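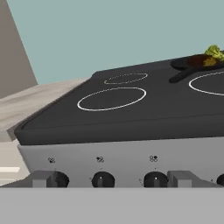

Kalldale, wrist view at the stove, with dinner on the right.

Simulation Cell Keeper (full time, hybrid)
Valleck, Ternolent office

Valleck is looking for somebody to look after a kitchen that doesn't exist. It needs more maintenance than you'd think.

The kitchen is called Kalldale. It has one robot arm, one stove, a microwave, and a lot of beige cabinets, and our manipulation team trains and tests against it day and night. When a real cell goes wrong it smokes or makes a noise. When Kalldale goes wrong, a knob turns through a finger at 2 in the morning and everybody downstream gets a very encouraging success rate.

For the past while Kalldale has been kept running by whoever complained last. We would like to pay one person to do it properly.

What the job involves

Most mornings start with the overnight log. The night run is 1000 episodes, and you'll sort the failures into ones the robot earned and ones the cell handed it. The second pile is yours.

Stove knobs are the current sore spot. Joint limits, friction and detents all need to be set and then left alone, and the collision shapes for the gripper fingers need to agree with what the renderer draws. At the moment they mostly agree.

You'll own the arm's setup too: base placement, home pose, gripper force limits, camera mounts, and the calibration file that goes with each of them. Moving the base an inch should be a change with a ticket attached. It has been, in the past, a mood.

Then there are the loose objects. Pans must sit on the cooktop without creeping. Vegetables must have a plausible mass (we once shipped a broccoli heavier than the stove). The object library is at 1683 items, over half of them with inertia values typed in by hand by people who have moved on to other things.
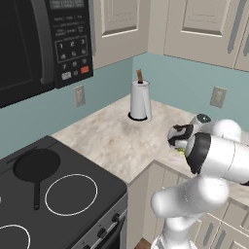
The arm at the counter corner, a small green object at the gripper. The paper towels are part of the cell and also fall within your duties.

You'll probably be a good fit if you

- have kept a robot cell alive before, simulated or otherwise, for long enough to get sick of it
- can read a contact force plot and tell a bad grasp from a bad mesh
- write Python that other people can change without phoning you
- know what a timestep is and why making it smaller will upset the person paying for compute
- write down what you changed

Experience with our in-house controller, Coelho, is not expected. You won't have seen it anywhere else, and after a week with it you may understand why. A degree is fine. So is a background in plant maintenance, test engineering or game physics.

What you get

Salary to match experience, stated in writing before the first interview. Health and dental, a retirement match, 6 weeks of paid leave that people do take. Two office days a week, on which you may use the real kitchen. Its microwave has been broken since August and is outside the scope of this role.

There's an on-call rotation, shared with the training team. Calls are usually about disk space.

How to apply

Send a resume and a page or less on the most annoying fault you ever tracked down in a cell, including how long you spent blaming the wrong part. Skip the cover letter. Shortlisted applicants get a paid half-day exercise: a copy of Kalldale with several things wrong with it, at least one of which we put there on purpose.

Applications stay open until the position is filled. Use the careers form on the Valleck site and choose "Cell Keeper" from the list. It's filed under Facilities, and we've asked them to move it.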